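3 July 2021

Notes from the open afternoon, kitchen bench. Two groups came through, Pititz people first, then the visitors Jade Gauthier brought over from Plolier. Kidus ran the arms, I talked, Dagim kept the log.

Setup

Same layout for both groups so the logs can be compared. Plate rack in front, three plates, corn in the wicker basket, mug stand at the back. Kjell wants the blue button left where it is on the tabletop.

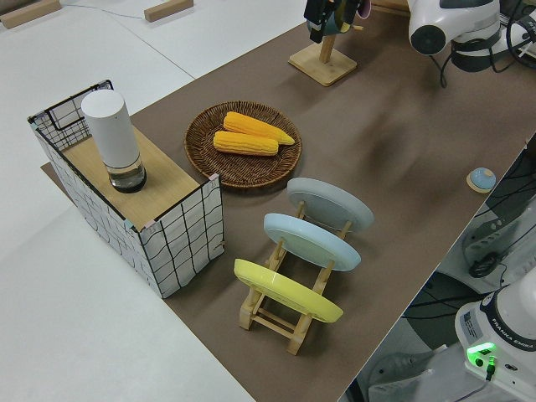
Bereket checked the joint limits before we let anyone in. Log started at 2,270 and we had room for 3,000 entries, so no need to clear anything between groups. Speed set to 65 percent for the whole afternoon. The Pititz group asked for full speed and I said no.

Drawer and plate

Most of the questions were about using both arms together. One arm takes the black drawer handle, the other takes the gray plate by the rim. Someone from Plolier asked why the two hands are different. Told them the multi-fingered one is still on trial and the two-fingered one is what we know. They also wanted to know if it would manage a heavier drawer. We have not tried one. Kidus has the questions written down. 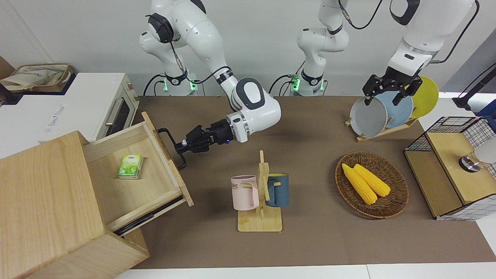 To do

Send the Plolier group the log format (Dagim).
Ask Kjell about a heavier drawer.
Put the rack position on the bench sheet. Last one is from January and does not match.
Return the spare badges to Abdella.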